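What I charge for product photos, and what I stopped charging for

12/04/2018

I've had the same price list since I moved the studio to the back half of the old Groverska building, and it needed redoing. I put it off until the lease renewal made me look at the numbers properly.

The old list charged by the image. You sent me a box of things, I shot them on white, and you paid for each file you kept. It worked for small catalogues of mugs and soap. It did not work for anything shiny. A chrome tap can take me most of a morning, because every light and every wall in the room ends up in it, and under the old list it cost the same as a tea towel.

So the new list goes by the half day. A half day covers setup, shooting and a basic clean-up of the files. Dust, colour and cropping are in. Swapping a background or rebuilding a reflection is extra, and I quote for it before I start.

I went back through last year's jobs to see who would pay more. I delivered 1581 finished images, and most regular clients come out close to where they were. The exception is Giannakopoulos, who sell door hardware, and I rang them before changing anything. They were fine with it. They had been expecting it for a while.
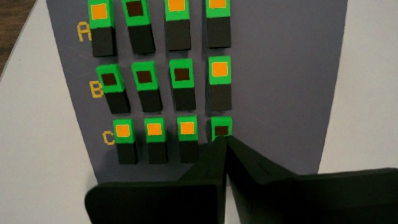 Rows A, B and C, four switches to a row. Computer render.

Travel is now its own line. Anything within 30 kilometres is included, and past that I charge by the kilometre plus parking. I used to absorb parking and it added up to more than I'd like to admit, mostly in August when I had the Vestavance showroom job and was in the city every morning.

Licensing stays simple. You can use the pictures on your website, in print and in your own ads for 5 years. If you want to pass them to a retailer, ask me and I'll usually say yes. If you want to sell them on, that's a separate agreement.

Two things I've dropped altogether. I no longer charge for the first round of changes, and I no longer charge for storing files. I keep everything on 2 drives and log the job numbers in Noter, and it costs me very little to leave it there.

Deposits are still a third up front, with the balance due when you get the files. Jobs already booked stay on the old prices. The new list is on the rates page, and if you're not sure how many half days you need, send me a list of the items with their sizes and what they're made of.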